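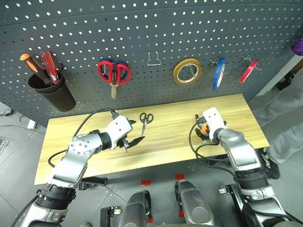

Bench 2, head cam. Left gripper open next to the black scissors, right one holding the orange/black piece.

Nov 15, 2019

Left arm faulted again on the scissors pick. Same code as last time, following error on the wrist joint, then the whole left side drops to hold. Right side kept going till I hit the stop. That second part bothers me more than the first. See below.

What we were running: the tool-return job, Rocha script, slow profile. Scissors start on the table, end on the empty hook. 13 tries before lunch, 5 faults. All on the left, all in the last bit of the approach, with the wrist coming down and rolling at the same time. None on the retract. None with the right arm doing the same move mirrored.

First thought was payload setting. Checked it, fine. Second thought was the Skumden driver board, since we swapped that one in March and never really trusted it. Swapped it back to the old one, ran again, fault on the second try. So not the board (or both boards are bad, don't want to think about that).

Then Shanthi stood by the left side with a flashlight while I jogged the wrist by hand. She saw it right away. The cable loop over the left arm goes tight when the wrist rolls past a certain point, and the connector at the wrist gets pulled sideways. You can feel it too, put a finger on the plug (ARM OFF) and turn the wrist. There's a click. Encoder drops for a moment, controller sees a jump, faults. Makes sense of why it's only that one move.

Loop was tied too short at the base end. Probably me, when I redid the ties. Cut the tie, let out more slack, retied looser. 12 runs after that, no faults. Not calling it fixed. The plug has been yanked on for weeks and the latch feels soft. Want a new pigtail on there before anyone runs the fast profile.

Now the other thing. When left faulted, right did NOT stop. It was holding the orange piece and it carried on with its own move toward the middle of the table, with the left arm sitting there dead over the scissors. I got to the button in time, but it was close — maybe a hand's width between the grippers. They are supposed to be linked. One faults, both hold. Zulmira looked in the config and the link flag is off. It was on in the Dritstead setup, got lost when we moved everyting over to Brallitska. The new one defaults to off and gives no warning. Grr.

She turned it on and we tested with the grippers empty and nobody inside the tape: pulled the left enable, right stopped. Did it the other way around, left stopped. Repeated both. OK.

Log is useless for this by the way. It keeps only the last 1,000 lines and the cable chatter filled it up, so the start of the first fault is gone. Raise the limit or write to disk.

Rule until further notice: nobody stands at the end of the table while the arms are live, me included. I have been leaning in to reset the scissors between runs with the thing still enabled. Bad habit. Disable, reset, step back, enable.

To do
— new pigtail for left wrist, Shanthi is ordering
— check the right arm cable for the same thing, did not get to it today
— add link flag to the startup check so it refuses to run if its off (Zulmira)
— log limit
— diff the rest of the old config against the new one. If one flag got lost, others may have to
— slow profile only, till the pigtail is in

Left the power off at the wall and a note on the controller.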